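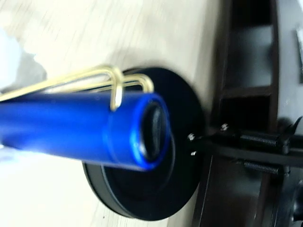 Cinzia Carbone wrote in to say that my old workroom checklist went straight past extension cords, and that hers had been running under a rug for years before she found the warm spot. Fair point! I've moved cords to the top and redone most of the rest while I was at it. My comments are under each line, from my own walk-through in July at the Ovham room (268 square feet, one window, one door, too many shelves).

Workroom safety check, home and small shared rooms

1. Cords and outlets

[x] No cords under rugs, mats or furniture legs
I had one behind the cutting table with a leg sitting right on it. The jacket was flattened so I threw the cord out. Don't tape these, just replace them.

[x] No power strip plugged into another power strip
OK now. I'd rather not talk about last year.

[ ] Outlet covers tight, no scorch marks, plugs don't fall out
The one by the window is loose. It grips a lamp plug fine but anything heavier sags right out. Electrician called, waiting on a time. There's painter's tape over it for now.

[x] Test button works on the outlet near the sink
Press test, press reset. If it won't trip, stop using it.

2. Heat

[x] Space heater plugged straight into the wall
Ours draws 1,000 watts on the low setting and I don't care how heavy duty the strip says it is.

[x] Three feet clear on all sides of the heater
Clear in July, obviously, because the heater was in the closet. I'm checking this one again when it comes out for the winter, and you should too.

[x] Iron and glue gun have a stand and a spot to cool
The Skemance iron has an auto shutoff and I still unplug it. The glue gun doesn't have one. I put a ceramic tile under it, which also catches the drips.

3. Getting out

[ ] Walkway from the farthest seat to the door is clear
Supposed to be 36 inches by my own rule and I measured roughly 32 at the narrow end, where the Calent drawers stick out. They have to move. Ornella Fiore thinks they'll fit under the long shelf if the casters come off, so we'll try that first.

[x] Door opens all the way
Check behind it. That's where the empty boxes go, at least in our house.

[x] Window opens without a tool
Stiff, but yes. I rubbed a candle along the track and it slides better.

4. Fumes and small stuff

[x] Solvents, spray adhesive and paint thinner lidded and labeled
Two jars had no label. I couldn't tell what was in either one and a sniff test is a bad idea, so both went to the hazardous waste drop-off.

[x] Oily rags in a metal can with a lid
Still the one I nag people about the most. Wadded-up linseed oil rags can heat up by themselves and catch fire. The can gets emptied, too, it isn't a storage bin.

[ ] Blades capped or in the blade jar
Found a loose rotary blade in the button drawer. With my thumb. It was a small cut, but this one stays unchecked till I've been through every drawer.

5. Emergency gear

[x] Extinguisher by the door, needle in the green, pin in place
The Melis one on the bracket is good. I lifted it off to make sure it comes free.

[x] Smoke alarm tested
Loud. Warn the dog.

[ ] First aid kit stocked
Out of medium bandages (see thumb) and the eye wash has expired. Both on the shopping list.

Left to fix: window outlet, the drawers, loose blades, first aid kit. I'll do those four over again once the electrician has been and add the results underneath. If your room has a kiln or a table saw you'll need a longer list than mine, and the manual for each is the place to start.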